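Plurna: forward-view driving set and equipment plan

README, version of April 30, 2019
Maintained by Yaryna Mykhailiuk and Mpho Nkosi, Skomcombe office

Plurna is a set of short video clips from a car-mounted forward camera, with labels for lane lines, parked and moving vehicles, people on foot and roadside objects. It is used to test the perception part of our low-speed automated driving software. This file also holds the equipment plan for the next recording period, so that the people who sign for the purchases and the people who use the clips are reading the same text.

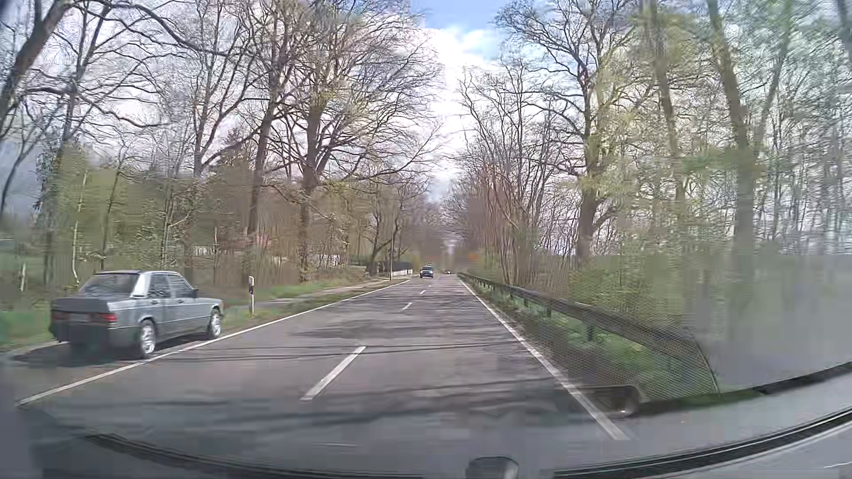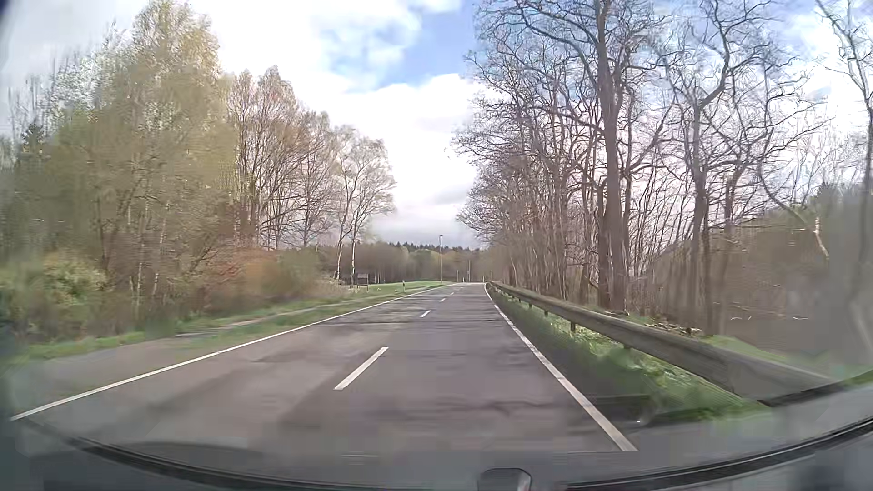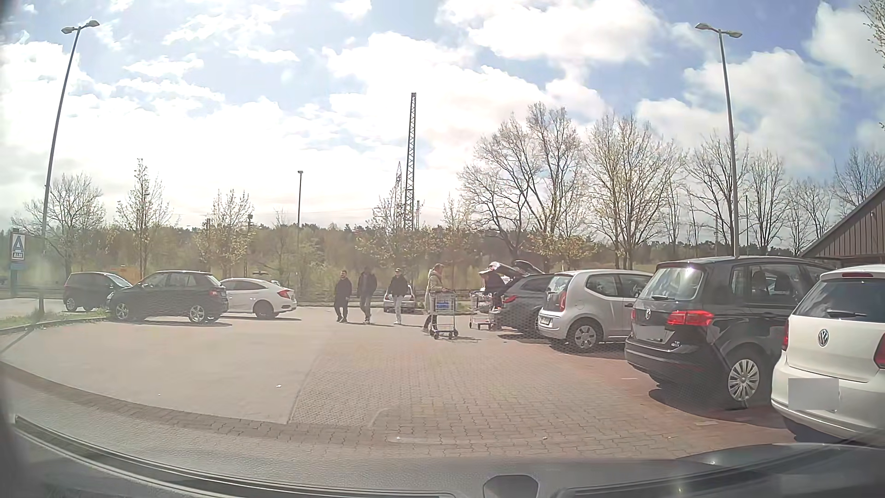
Contents of the set

The set holds nearly 2,000 clips. Each clip has a label file and a short metadata file with the same base name. Clips are grouped by surroundings: open road, woodland road, built-up road, car park. A clip that passes from one to another is filed under the one it starts in.

Folder layout:

clips/ video, one file per clip
labels/ one label file per clip
meta/ camera settings, mount position, lens, weather code
splits/ lists for training, checking and final test
plan/ quotations, order forms, the budget sheet
tools/ scripts for reading and checking the above

Run tools/check_all before using a fresh copy. It compares file sizes and label counts with the list in meta/index and stops at the first mismatch. Old copies made before March used a different index format and will fail at once. Do not repair them, fetch a new one.

Labels

Lane lines are drawn as polylines on the painted edge. Worn paint is labelled for as far as it can be followed and no further. Centre dashes are labelled one by one up to the point where two labellers disagree, and then the rest are marked "far". Guardrails have their own class. Posts, signs and lamp posts share one class, called "pole", which was a mistake and will be split in the next version.

In car parks there is no lane label. Free ground is labelled as an area, and shopping carts have their own class. A person holding a cart is two labels, one for each, with a link between them.

Shadows are not labelled. Reflections on the inside of the windscreen are marked with a mask if they overlap the road or a labelled object. 59 clips were left out of the test split on account of masks that covered too much of the near right side. They are still in clips/ and may be used for training.

Known limits

1. Far vehicles. With the present lens a distant car covers too few pixels to be classed with any confidence. The label is "vehicle, unknown".
2. Near edge blur. Wide angle and motion together soften the lower corners. Paint close to the car is readable, surface texture often is not.
3. Bright sky. Exposure is set automatically for the whole picture, so ground under trees comes out darker than we would like.
4. One camera only. There is no stereo pair and no range sensor, so the labels carry no distances.
5. Compression. Fine detail in branches and grass breaks into blocks. This matters little for lanes and a good deal for thin poles.

Limits 1, 3 and 5 can be reduced with better equipment. Limit 2 is partly a matter of mounting. Limit 4 needs a range sensor, which is outside this budget period.

Equipment plan

The plan was drawn up by Refilwe Matlala from the fault list and checked against quotations by Hanane Helmy. Items are in order of purchase.

Item A: camera. Global shutter, manual exposure, raw or lightly compressed output. Two units, one in use and one spare. The Idasine unit on trial met the exposure requirement and ran too warm behind glass, so the order waits for their revised housing. If the housing is not on offer by the end of the quarter, go to the second quotation in plan/quotes.

Item B: lens set. One medium and one long lens per camera. Buy with the camera and from the same supplier, to avoid an argument about who pays for focus adjustment.

Item C: windscreen hood. Black, soft edge, fitted between lens and glass. The cheapest line on the sheet. May be ordered now without waiting for A, provided the hood takes both lens diameters.

Item D: recorder. The present recorder can't keep up with raw output. The replacement must write for 40 minutes without a dropped frame while the car's supply is being loaded by the heater fan and lights. Ask for a written test result, as the data sheet figure is usually for a bench supply.

Item E: removable drives. Ceiling of 400 pounds per drive including caddy. Six drives: two in the car, two in transit, two being read.

Item F: office storage. Nkuna shelf unit, second-hand, if the fan noise is acceptable in the shared room. Otherwise postpone and use the existing server with older clips moved to tape.

Costs that were missed last time

Cables and mounts were not in the last budget and were paid for out of travel. They now have their own line. So does labelling, which costs more per clip than recording and rises with resolution: sharper clips show more far objects, and every one of those gets a label. Blažena Vávra has put the labelling estimate in plan/labelling, with a low and a high case. Use the high case when comparing cameras.

Insurance for equipment left in a parked car is still open. Until it is settled, drives and recorder go indoors at every stop.

Not in this plan: range sensor, roof rack, second vehicle, steering or brake actuation. Requests for these go in the next round.

Acceptance on delivery

Check serial numbers against the order. Run the recorder test in the car with the engine on. Record one woodland road and one car park, and label ten seconds of each before signing. A unit that fails is returned inside the supplier's own period, so do this in the week it arrives.

Privacy

Number plates are blurred before clips leave the recording machine. Check this again after any change of resolution: the plate finder was tuned on the old camera and will need new thresholds for item A. The same step handles faces where they are large enough to be recognised.

Changes

Added the hood as a separate item.
Moved the office storage behind the drives.
Corrected the spelling of two class names in labels/, see tools/rename_classes.
Open: splitting the "pole" class, insurance, Idasine housing date.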